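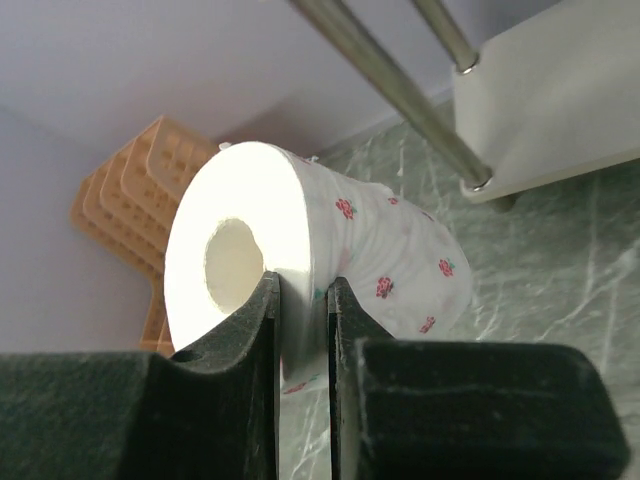
Housekeeping Operations, Unit 2: Bathroom Paper
Handout by Remo Schnyder, June 7, 2019

Toilet paper is the one guest amenity that gets reviewed only when it fails. Read chapter 30 of Visser before class, including the footnotes, where he keeps his temper.

Terms to know: core, ply, tail, embossing, print. Printed rolls (roses are the classic) cost more and clean no better. Guests like them anyway. 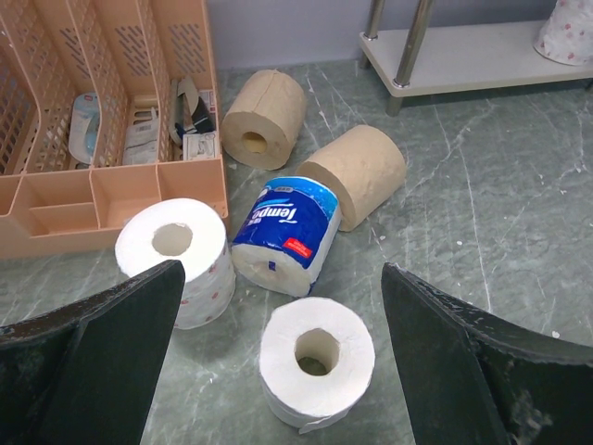 Mixed stock is the usual result of five people buying in a hurry. White, printed, unbleached and still-wrapped rolls can all do the job, but pick one kind per bathroom. Stand spares on end, off the floor, and trim any loose tail.

Exercise: write a restocking plan for the Hotel Cenar, 100 rooms. "Buy plenty" was submitted last year and did not pass.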